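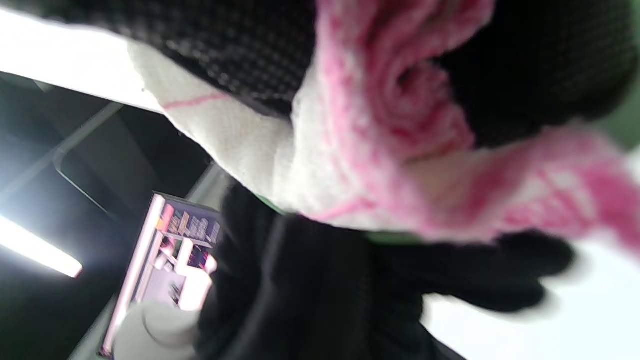 Sjögren opens its doors to Nodidum after two years of asking

16/09/2020

A small LGBTQ group for teachers, classroom assistants and other school staff has been given a regular home at last, and to hear its members talk about it you would think they had been handed the keys to a palace. Nodidum, which began with 6 people round a kitchen table one evening in March, will now meet at the Sjögren rooms above the old reading library, with a proper kettle, a door that shuts and a landing wide enough for anyone who would like a quiet minute on their own before going in.

It has been a long road. The group first asked for a room two years ago and was told, very politely, that the building's letting rules only covered clubs with a published list of members. That was a difficulty, as you can imagine, for a group whose members are not all out at work, and some of whom are not out at home either. Letters went back and forth, a good many of them, and in the meantime the group met wherever it could: the back of a café, a borrowed church hall and, for most of one damp spring, a member's conservatory with the rain drumming on the roof.

What changed things was a petition. Nodix, the local advice charity that has helped the group from early on, gathered 2918 signatures asking for the rule to be looked at again, and when the letting policy came up for review the wording was altered so that a group can be vouched for by a registered charity instead. Nodix has agreed to do just that, and no names need to be handed over to anybody.

The mailing list now stands at 124, though of course only a fraction of those come along on any one evening, and newcomers are told that they may sit at the back and say nothing at all if that is what suits them. Plenty of people do exactly that for a month or two and then find they have rather a lot to say!

The evenings themselves are fairly loose. There is usually tea first, then a talk or a bit of shared reading, and after that people drift into corners and chat. Recent subjects have included how to answer a pupil who asks a personal question in front of the whole class, what to do when a parent complains, and how to come back to the staff room after changing your name (one member brought a cake iced with her new one, and it was much admired before it was eaten).

The group also writes a newsletter called Filter, which is photocopied as well as emailed, for the benefit of members who share a computer with somebody else. The autumn issue carries a long and very funny account of a first term in a village school, a page of book suggestions for the upper primary years, and a plain guide to finding a union representative and what to ask once you have found one.

Numbers in the room are limited for now, with chairs set well apart and windows open, so anyone hoping to come is asked to send word beforehand through the Nodix front desk. A first name is enough, and it needn't be your own. For those who can't travel, or would sooner not be in a room with others just yet, the talk will be read out over the telephone line as well. There is a step at the street entrance, but the side door on the lane is level and the bell there works, and somebody will come down to meet you.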